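Do Shared Bins Save Any Sorting Time?
Project report, Yen-ting Sin
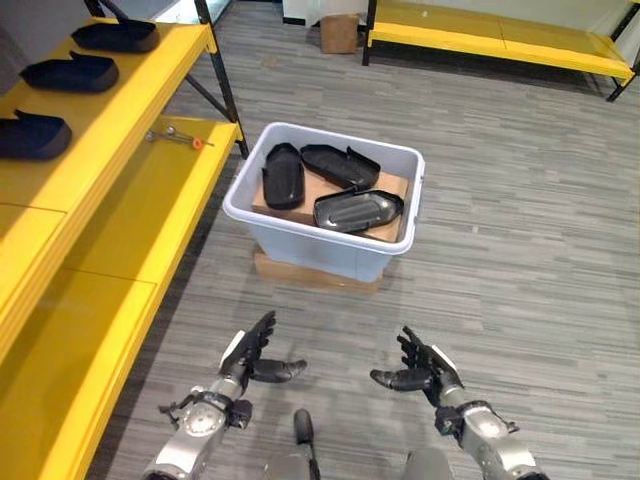 Our handbook says molded covers can share one bin if the bottom is padded. I doubt it. The Tiden trial claimed a saving over 3,000 parts, but I could find no record of how scratches were checked. Three glossy black shells on a sheet of brown cardboard already lie at three different angles, one of them standing on its edge by the wall of the bin. The yellow shelf keeps its shells in a row, and I would want a fair test against that. My own five trials are too few to settle it.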